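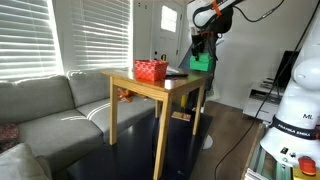

Luz natural e hábitos em casa: relatório do projeto
Imprimir | Enviar por e-mail
14/05/2022

O projeto partiu de uma pergunta simples: quando é que as pessoas acendem a luz durante o dia? Participaram 12 casas do bairro de Rellwood, em Prurnport, todas com sala virada a sul ou a poente. Em cada uma ficou uma folha de registo junto ao interruptor principal, para anotar a hora, o estado do céu e a posição das persianas.

As medições foram feitas com um luxímetro Plinitz emprestado pela escola, sempre à altura do tampo da mesa e com os candeeiros apagados. 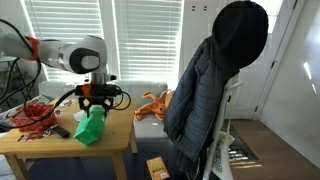 O valor mais baixo ao meio-dia foi de 100 lux, numa sala com as persianas quase fechadas. Na mesma sala, com as lâminas na horizontal, o aparelho marcou 185 lux. A diferença pareceu-nos pequena no papel, mas os moradores disseram que com o segundo valor já liam sem candeeiro.

As folhas mostram que muita gente fecha as persianas por causa do calor ou do reflexo na televisão e depois se esquece de as abrir – a luz elétrica fica então ligada até à noite. Nas casas onde alguém trabalha à mesa, as persianas são ajustadas mais vezes.
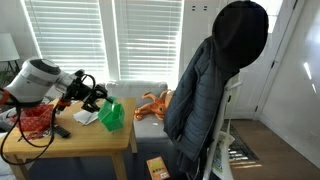

Fig. 1 – Mesa de pinho claro, com um guardanapo de papel e um comando preto.

Tivemos problemas com 2 folhas, preenchidas de memória ao fim da semana, e deixámo-las fora da análise. Também não medimos o efeito da cor das paredes, que deve pesar bastante nas salas mais fundas.
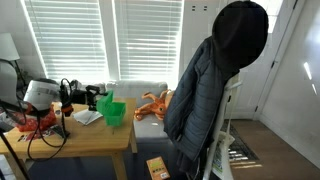 Outra limitação é a época do ano. Os registos são todos da primavera e gostávamos de repetir as medições em agosto, com o sol mais alto. A folha de registo será revista antes disso e passa a ter uma coluna para os cortinados.

Trabalhos recentes
Ruído nos corredores da escola
Consumo de água na cantina
O mercado de Sarpong: preços e distâncias
Hortas em varandas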